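The Night Bus to Hordiienko
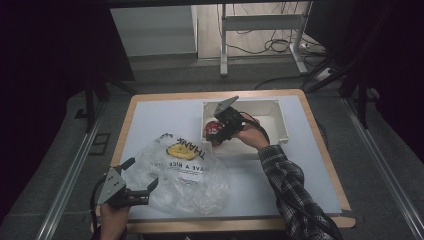 Melaniia said that the bus would not come, and that if it came, it would not stop for us, and that if it stopped, the driver would want to see the tickets we did not have.

"We have tickets," I told her.

"We have tickets for April," she said. "Read them."

I read them under the lamp of the shelter. She was right. The woman in the ticket office at Jistirell had given us the seats we asked for, on the road we asked for, in a month when it would be spring and my father would be already buried. I put the tickets back into my coat and did not say anything for some time. It was snowing a little, very small snow that you could feel only on the eyelids.

My sister and I had not traveled together for eleven years. When we were children we took this same bus every summer, with our mother between us so that we would not fight. She carried boiled eggs in a towel. Melaniia always asked for the window and I always said that I did not care about the window, and then I looked past her the whole way, over her shoulder, at the sunflowers.

"Did he ask about me?" she said.

"When?"

"On the telephone. At the end. You talked with him every week."

I could have told her yes. I had prepared it in the train. But it was cold, and I was tired, and the words came out in the order in which they were true.

"He asked if you still had the dog," I said.

She laughed so suddenly that a man at the other end of the shelter turned around. Our father hated that dog. Its name was Lama and it had eaten one of his good shoes, only the left one, and for years he kept the right one on the shelf by the door to remind everybody.

"Lama died long ago," she said.

"I told him that. The next week he asked again."

The man came closer. He was old and wore a hat with flaps, and he carried a bag which he moved from one hand to the other all the time. He asked if we were going to Hordiienko. I said that we hoped so. He said his name was Fedir Semeniuk and that he had repaired the pump in our father's yard, if we were the children of the Mykhailiuk house, and by our noses he thought that we were.

"It was a bad pump," he said. "I told him to buy a new one. He gave me 200 and said, make it live until I die. So I made it."

Melaniia looked at the road. I think she was counting something, maybe the years of the pump, maybe her own.

"Is it still working?" she asked.

"This morning it was working," said Fedir Semeniuk. "I went to look. The neighbors need water for the cooking tomorrow. There will be many people."

"Many?" she said.

"He was not an easy man. People come for such a man also. Maybe they come even sooner, to be sure." Then he was ashamed and took off his hat, and the snow fell on his head, and my sister reached out and put the hat back on him, as you would do with a child.

The bus came at last, with one headlight. It stopped. The driver opened the door and a warm smell of diesel and wet wool came out. I took the tickets from my coat and held them so that my thumb covered the date. He did not look at the tickets. He looked at Fedir Semeniuk, who was climbing the steps behind us, and said, "With you?"

"With me," said the old man. "For the funeral."

The driver nodded and closed the door.

There were only a few people inside, all asleep. Melaniia walked to the middle, to the row behind the heater where our mother used to sit us, and there she stopped and stood aside.

"Take the window," she said.

"I don't care about the window."

"Fedia. Sit."

So I sat by the window. Outside there was nothing to see, only our two faces in the dark glass, and behind them, when the road turned, the lights of Jistirell becoming lower. She took a towel out of her bag and opened it on her knees. She had three eggs. She gave one to me, and leaned across the aisle and gave one to the old man, who had the same name as I have and who said thank you very seriously. The salt was in a twist of newspaper. We passed it from hand to hand until the bridge.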